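# Shiny Metal, Up Close

I have been reading catalogs again, so this gallery starts in a bad mood.

Every supplier has a word for shiny. Stanora calls its top finish "true mirror." Namholm has "deep mirror," which I assume is the same thing with a bigger invoice. Farico sells a "living chrome," and I wrote to ask what was alive about it and got a price list back. The sample cards all look wonderful, because a sample card is small, flat and photographed against white by someone paid to do it well.

My trouble with bright metal is simple. You never see the metal. You see the room, the ceiling, your own sleeve and whatever is standing next to it, all bent out of shape. A buyer who says a plate looks dark may have been wearing a navy coat. A buyer who says it looks warm may have had a beige wall behind them. I don't believe either of them until they have turned the piece a little and looked again.

Marisol Ccori disagrees with most of this. She ordered metal for store fittings for years and she thinks reflections are the whole point of paying for a polished surface. If it doesn't throw the light around, she says, buy brushed and save yourself the cloth. She has sent me 4 pages of notes on the subject, two of them about fingerprints. I have read them all and I still think she is grading the lamp.

Then there is pattern. Tello will put diagonal stripes on nearly anything if you ask, and charges some 300 extra a batch for it. The sales sheet says the stripes "add depth." Maybe. What I see on most striped pieces is a surface that changes its mind every inch: silver, then beige, then nearly black, and I can't always say how much of that was put there on purpose and how much is just shadow. The sheet doesn't say either. I asked for a picture of the same part in two different lights and was told the one in the brochure was "representative."

Plain edges are another matter. A smooth bright strip down the side of a piece gives your eye something to hold on to, and it is the first place I look. Rounded ends too – they are easier on the hands and I have never heard a good argument against them, though Namholm's catalog manages to spend 45 words on why its rounding is special.

A few house rules, as people keep writing in. I don't rank finishes. I don't guess at the alloy from a picture, and I would be careful with anyone who does. I don't crop out whatever a piece is reflecting, even when it is ugly, since the reflection is half of what you will be living with. Letters about Farico go in the same folder as last February's, and the folder is full.

**Tall and chrome-bright.** Smooth strip on the left, diagonal stripes down the recessed side, and a deep band of shadow straight across the middle. Take away the dark shapes reflected in it and I'm not sure what color I would call it.

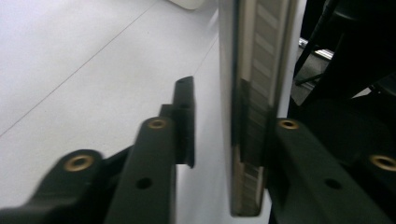

Marisol would call it silver and move on. I would want a second look under a different lamp before signing for 520 of anything, and I'd want the order form to say in plain words which finish I was paying for.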